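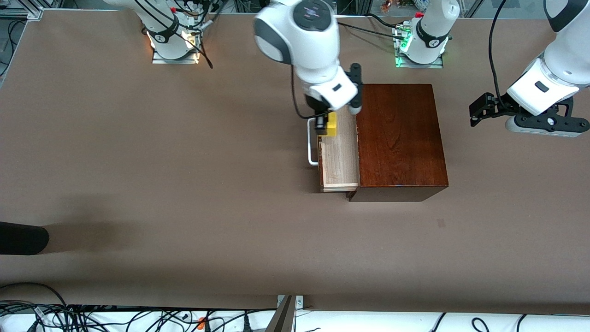 ## One small drawer, finally sorted

I've been putting off the little wooden cabinet for ages, mainly as it had become the place where everything without a home went to live. Old keys, dead batteries, 39 paper clips (yes, I counted them, I was avoiding the ironing) and a Castby loyalty card with 8 stamps on it.

So in January I tipped the whole lot out and made a rule: small things only, and nothing goes back unless I've used it since the summer. The little yellow and black thing passed, the loyalty card didn't!

I do love that drawer now. The pale wood looks so fresh against the dark reddish-brown outside, and the long silver handle is lovely and easy to grab – my old chest had tiny knobs and I swore at them daily. It's pretty shallow, mind you, so no stacking.

Mitra reckons I'll have filled it with rubbish again by Easter. She's seen my kitchen, so fair enough. Next up is the shoebox of Weter leads under the bed, which I'm dreading.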